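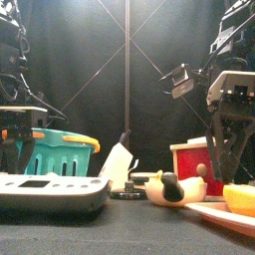 Teal basket, white bottle and the duck with the black head.

Projects > Wavton > Money quotes > README

Wavton: a file of things people said about money

Hi, and thanks for opening the readme before the spreadsheet. I never do.

Wavton is 1,076 short quotes about saving, borrowing, house prices and the general business of getting by, typed up from printed newsletters that small savings societies and credit unions used to post to their members. I started it because I wanted something to put on the wall above my desk that wasn't a billionaire telling me to get up earlier. Then I got carried away (as you do) and now it has a changelog.

The quotes are mostly from ordinary members, branch managers and the odd guest columnist. You won't find the well-known economists in it. There are plenty of websites with those already, and half of them have the wording wrong.

What you get

There are two files. quotes.csv has the quotes themselves, one per row. sources.csv lists the 19 newsletters they came from, with the years I had on hand and a note on how readable the copies were. The two join on source_id.

Columns in quotes.csv:

id – a plain number, never reused, even when I delete a row
text – the quote, as printed
speaker_role – member, manager, columnist, letter writer or unknown
year – year of the newsletter, blank if I couldn't work it out
topic – see further down
source_id – matches sources.csv
page – page number, where there was one
note – my grumbling, mostly

Everything is UTF-8 with commas as separators and quotation marks around the text column. If you open it in a spreadsheet program and the apostrophes come out as rubbish, go through the import menu and pick UTF-8 yourself. I've had more emails about that than about anything else in here.

Speakers' names aren't included. Some of these people wrote in about being behind on the mortgage, and while they were happy to tell the other members that, it was a newsletter with a small print run and a readership down the road. The role is as far as it goes, so please don't try to work back from there.

Where the newsletters came from

The biggest chunk was a set of boxes Bernadette Lefèvre had kept from her years doing layout for Dimard, which was a savings society with a very cheerful newsletter and a terrible printer. The ink had gone brown on the older ones. She let me have them for a whole winter, and I think I gave back everything except one May issue that turned up behind my bookcase (sorry, Bernadette, it's in the post).

Savvas Bakalis scanned the Risimix bulletins and sent them over already sorted, bless him. The Risimix material is drier than Dimard's, with a lot about term deposits, but the letters page is wonderful. Some of the best lines in the file are from people cross about fees.

The Ticona papers are the odd ones out. They're staff bulletins and never went to members, so the tone is different: more "we must be careful this year" and less "my grandmother kept hers in a biscuit tin". I nearly left them out. Savvas Katsaros talked me around, and he was right, they're handy for comparison. If you only want the public voice, filter them out using the audience column in sources.csv.

How I typed them up

By hand, in the evenings. I tried text recognition on the Dimard scans and got soup. Pak-hei Chiu then read every row against the page and caught an embarrassing number of slips, including a spot where I'd had a manager recommending "modest burrowing".

Rules I stuck to, more or less:

Spelling is kept as printed, including mistakes. So you'll see colour and color in the same newsletter, and labour with and without its u.
Cuts inside a quote are marked with three dots in square brackets. I cut only when somebody wandered off into the raffle results.
A quote has to stand up without the paragraph before it. This is a matter of taste and the taste is mine.
Nothing shorter than a full sentence, except for a handful of headings I couldn't bear to lose. Those say "heading" in the note column.

Topics

Every row has one topic: saving, debt, housing, work, prices, family, luck or other. I wanted to allow several per row but Filippos Vasilakis, who was building a little quote-of-the-day page with it, begged me to keep it to one. Fair enough. It does mean that a quote on borrowing from your brother-in-law to buy a house sits in either debt, housing or family depending on my mood that evening. Treat the topic as a rough shelf label. If your work hangs on it, redo it yourself, and send me your version – I'd love to see it.

"Luck" is real, by the way. People wrote about lottery tickets far more than I was expecting.

Things to be careful with

It's a lopsided collection. People who write to a savings society's newsletter already like saving, or at least know they're supposed to. Renters hardly turn up. Neither does anybody who'd given up on banks altogether. I wouldn't use this to say anything about what the public thought in a given year, and I'd be a bit alarmed to see it done.

Some of the advice is old and some of it was poor when it was new. Nothing in here should steer what you do with your own pay cheque.

A few quotes show up in more than one newsletter with small changes, usually a saying that somebody has dressed up as their own. I've kept all of them and put "see also" plus the id in the note column. I'll have missed some.

The year column is the shakiest. Where an issue had no date I went by interest rates quoted in the ads on the back page, and if that didn't settle it I left the cell blank.

Using it

Wallpapers, calendars, classroom handouts, a test file for your search box, go for it. Credit "Wavton quotes" somewhere and keep the wording as it stands. If you trim a quote, please mark the cut. If you're printing it on mugs to sell, write to me first, as the Ticona bulletins came with a no-selling condition and they'd have to come out.

Changes

Last update 26/06/2018. Fixed page numbers for the Risimix letters, which were all out by one from the scan covers. Removed a duplicate from Dimard. Renamed "cost" to "prices" in the topic column, so check your filters.

Still to do: the loose Dimard supplements, the blank years, and a proper list of the sayings that travel between newsletters. Corrections welcome, with the id and page number if you have them.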